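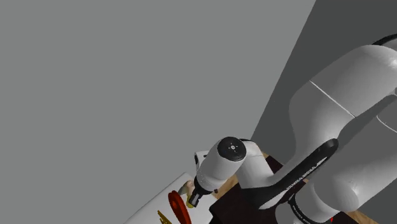 공방 > 사진첩 > 로봇팔 Erus

2021-11-05 | 글 인나 네치포루크

드디어 Erus 사진첩을 열었어요! 온가르트 공방 안쪽 작업대에서 뭘 그렇게 오래 붙들고 있냐고 물어보시는 분이 많아서, 생각난 김에 페이지부터 만들었습니다. 지난 6월에 시작한 로봇팔 프로젝트고요, 저랑 얀티 후타페아, 위롯 사이통 이렇게 세 명이 퇴근하고 와서 조금씩 하고 있어요. 글은 길고 사진은 적은 사진첩이 됐지만 앞으로 채워 갈 거니까 봐주세요 ㅎㅎ

시뮬레이션 화면, 집기 동작 맞추는 중
흰 팔이 오른쪽에서 뻗어 나와 있고 검은 집게가 아래를 향해 있어요. 흰 상판에 놓인 빨간 원판 바로 위쪽이에요. 집게 손가락 옆에 작은 베이지색이랑 노란색 물체도 있는데, 크기가 작아서 저는 화면 볼 때마다 자꾸 놓쳐요.

배경은 그냥 회색으로 뒀어요. 처음엔 공방 벽이랑 선반까지 다 모델링하자는 얘기가 나왔거든요(범인은 저예요). 근데 얀티가 그럴 시간에 좌표계부터 맞추라고 해서 바로 접었습니다. 맞는 말이라 할 말이 없더라고요. 대신 나무 상판은 살렸어요. 팔 밑이랑 옆으로 나뭇결이 조금씩 보이는데 저는 이게 은근히 마음에 들어요.

요즘 제일 골치 아픈 건 납작한 물건이에요. 블록처럼 높이가 있는 건 위에서 그대로 내려가면 되는데, 원판은 집게가 어느 각도로 들어가느냐에 따라 결과가 완전히 달라져요. 가장자리를 잡으려고 하면 밀리고, 조금만 깊게 내려가면 상판에 닿았다고 경고가 뜨고요. 위롯은 손목을 더 기울이자고 하고 저는 집게 벌리는 폭을 먼저 보자는 쪽이라, 지난 모임 때는 그 얘기만 하다가 문 닫을 시간이 됐어요.

그래도 기록은 열심히 쌓고 있습니다! 지금까지 저장한 시뮬레이션 실행이 1,038번이고, 이 중에 다시 돌려 볼 만한 건 따로 폴더에 모아 뒀어요. 파일 이름을 제각각 붙여 놓은 건 반성 중이에요. "진짜최종" 같은 이름이 제 노트북에만 몇 개나 있는지 세어 보고 싶지 않네요.

실물 쪽 소식도 조금만 적을게요. 공방에서 조립하는 팔은 시뮬레이션 속 팔보다 훨씬 작고 소박해요. 관절 부품은 오브이에서 주문했는데 14일 걸려서 받았고, 베어링 하나가 규격이 달라서 다시 보냈어요. 그사이에 나타웃 클린홈 님이 받침판을 깎아 주셨는데 모서리를 어찌나 곱게 다듬으셨는지 구멍 뚫기가 아까울 정도였어요. 결국 뚫었습니다. 한 군데는 자리를 잘못 잡아서 메우고 다시 뚫었고요…

배선은 아직 임시예요. 전원 켤 때는 꼭 둘 이상 있을 때만 하기로 했으니까 혹시 작업대 근처에 오시면 빨간 테이프 안쪽으로는 손 넣지 말아 주세요. 구경은 언제든 환영이에요! 궁금한 건 작업대 옆 노트에 적어 두시면 셋 중에 먼저 오는 사람이 답을 달아 놓을게요.

다음에 올릴 건 집게 손가락 끝에 고무 붙이는 작업이에요. 얇은 고무판이랑 실리콘 튜브 중에 뭘 쓸지는 아직 못 정했고, 써 보신 분 있으면 의견 좀 주세요.

마지막 수정: 받침판 내용 추가, 오타 고침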